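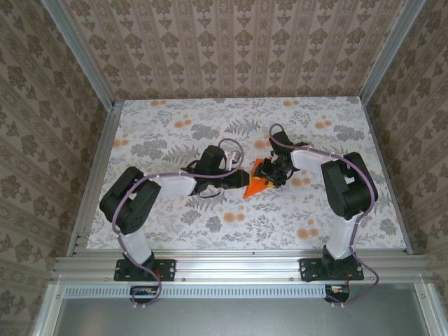
The Clillside Circular, No. 363, p. 8

HELPERS WANTED, MAY

The Jotuldale paper table needs people who can fold, crease and live with the results. The leaf-print covering stays on. Orange is the house color, and opinions on it are closed.

You'll work in pairs, mostly on pointy things. Experience is nice. Patience is required, as Radu Stoica will tell you at length. 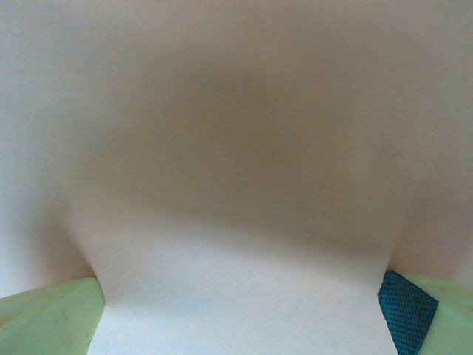 Off-white, very close.

Pay is modest and lunch is soup. Write to Divina Espiritu, Clillside, by Feb 27, 2018. No résumés on folded paper, please. We've had those.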